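Filed under: Talks & Handouts | Small Shop Stockroom

OK, so my second bit is shelves, and I promise it's quicker than the returns bit! (Wait for people to find the handout.)

Ask the room: who faces up bottles one at a time, and who carries a whole tray over? Hands up. I was a one-at-a-time person for years – Debora Zuccaro at Putik finally talked me round. 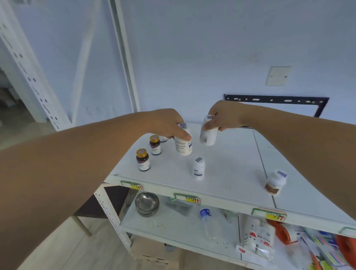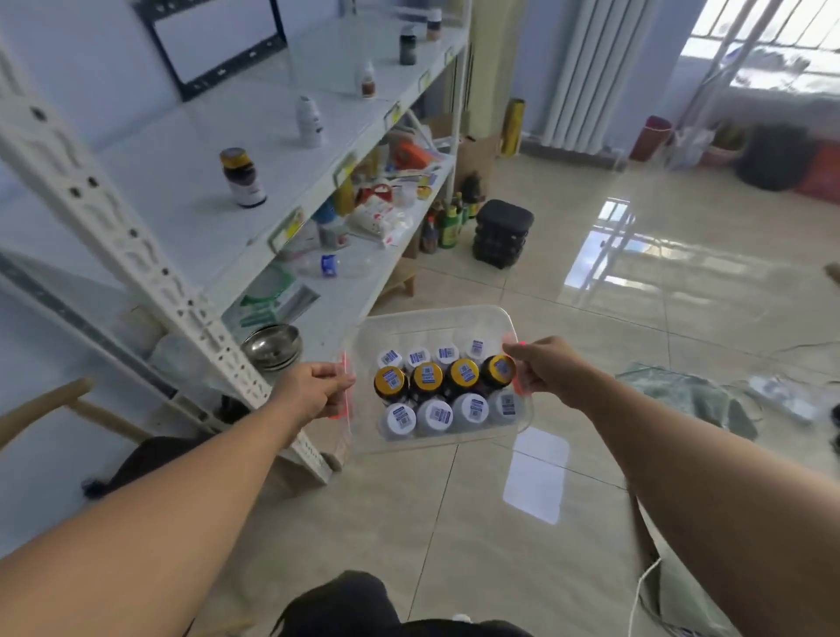 Keep a few of each out front and leave the rest in the tray. We had almost 2,000 bottles to get through in December, and I'd have lost my mind otherwise. Labels forward, tall ones at the back, tags checked before you move on.

Mention the Trasach tags here – they slide, so press them in hard. Then questions, then coffee.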